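Box folding is still a job for hands

Anyone who has packed orders for a living knows how to put up a carton. You fold, you tuck, you stop thinking about it by the second hour. At Bramcombe a new starter learns it in almost 8 minutes. I would not yet give the job to a machine. 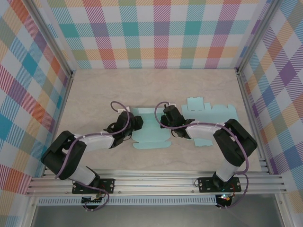
Card is an awkward material. It bends where it is scored, but also where it is not, and it springs back when let go. Rigid parts stay where a program expects them to be. A die-cut blank with tabbed flaps and slotted cutouts, such as the light-blue ones between these arms, asks for two grips that agree with each other throughout the fold. Jade Dunmore, who ran our packing line, calls it a wrist job – the fingers only follow.

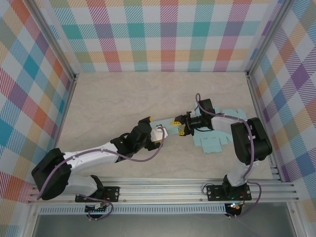
Opinion: Shop floor

Bringing two grippers together at a strip of card is worth studying, and I have no quarrel with the work. My quarrel is with the sales talk. For runs of 500 identical cartons we already have erecting machines. Short runs in 3 sizes are the real test, and there I want to see a full shift's output, with the rejects included, before Prolmont buys anything.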